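Kitchen and Table, Natholm Street Apartment

Home
Galleries
Rooms
Contact

Photos and notes by Guoqing Xue

I have been keeping a record of the apartment since May, one room at a time. The kitchen took the longest. It came with a concrete counter that I thought about covering and then left alone. The lease runs out next year, so most of the changes are small ones that can be carried to another place – cloths, hooks, bowls, a few boxes.

The entries are in the order I worked through the room. Older rooms are under Galleries, and prints of the hallway set are still with Fotano until Saturday.

The counter

Poured concrete, 38 inches high at the sink end. It stains if tea is left on it overnight. I wipe it down with plain water and have stopped using the spray.

Under the sink

The opening has no door. The pipes run through it, so I keep very little in there. A curtain on a rod is the next job, once I find one short enough.

By the window

White bowls stay stacked on this end of the counter. They are used every day and dry faster in the light.

The table

The oilcloth has ginkgo leaves on pale blue and peach squares. Shopping and odds and ends get sorted on it before they go to the bathroom or the shelves: a box of 冷酸灵 toothpaste, a green bottle, a folded pink knitted cloth. 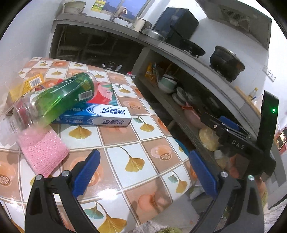 The shelf by the door

Put up last, with six screws and a borrowed level. It holds rice, noodles and the flashlight. The wall is soft on the left side, so the heavy jars went on the floor.

Next room

The balcony, when the weather is better. The old tiles there are loose and nine of them need to be set again.

Comments are closed on this gallery. Views: 707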